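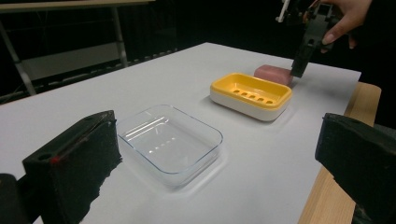

Does a two-part soap dish keep a bar drier than a plain one-piece tray?
Given a flat counter and a base that gets emptied, the two-part dish leaves the underside of the bar noticeably firmer by the next morning.

I compared two cheap dishes over most of December. One is a shallow one-piece tray in clear plastic, sold by Drastwood. The other is the Trinik, a yellow upper tray with a row of five drainage slots, set into a white base. Both were used beside the same bathroom sink with the same brand of pink bar soap, one dish at a time, two adults washing as usual.

Drainage
The clear tray holds whatever runs off the bar. With a raised rim all the way round there is no exit for the water, and the soap softens on its lower face. Tipping the tray out after each use fixes this, but my household did it perhaps one time in three. The slotted tray moves the water into the base, where it can sit for several days before it needs attention. The slots are small and will clog with soft soap -- a toothpick clears them.

Weight loss
I weighed each bar at 7 a.m. on a kitchen scale. The bar in the clear tray lost 40 grams over the trial period. The bar in the Trinik lost less, though the two periods were not identical in use and I would not put much weight on the difference.

Cleaning
Advantage to the clear tray. It is one piece with rounded corners, and a wipe with a sponge is enough. Residue shows up well against the transparent plastic, for better or worse. The two-part dish has to be separated, and the inside of the base collects a gray film. Allow a minute with a bottle brush.

Fit and stability
A full-size rectangular bar fits either dish. Neither has rubber feet. The clear tray slides on a wet counter if bumped; the Trinik also moves, but less readily.

Hayley Mellor asked after my last bathroom review whether slotted dishes suit handmade soap. They do, and softer bars benefit most -- expect to clear the slots more often.

Recommendation: the Trinik for a shared sink, the clear tray for a guest bathroom or anywhere the soap is used once or twice a day.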